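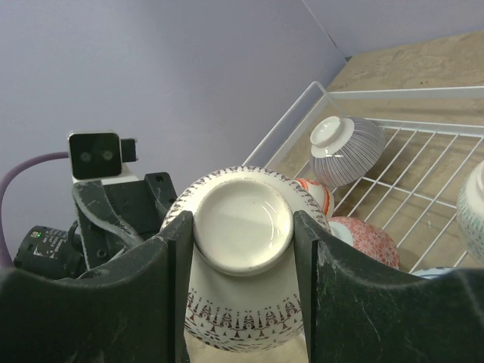 Foot ring up, maroon triangles on the side.

4 min read

I've been picking up odd ceramic bowls since April, mostly from the Saturday-style junk tables in Tillton, and I'm up to 19 now. None of them match and I love that! The trouble is where to put them after washing, so I finally bought a wire basket from Okgate for 9 dollars. 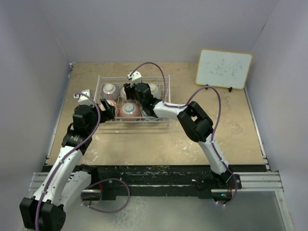

Six bowls, two rows, all upside down.

They sit so nicely in rows like this – pinks next to whites – and I can grab one without unstacking a whole tower.
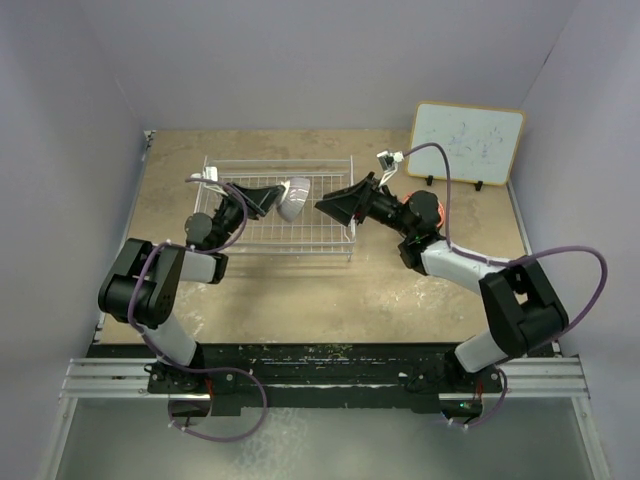
Filed under: Kitchen Bits

White bowls go with everything, but I can't stop buying the patterned ones. My next hunt is for something deep enough for noodles.

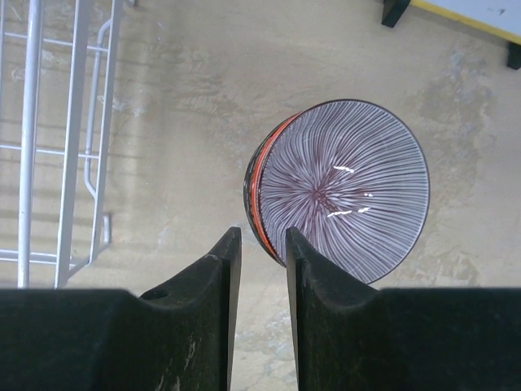
Do glossy bowls need to be dried by hand? Mine mostly air-dry upside down, and I only grab a towel when I want to put them straight back in the cupboard.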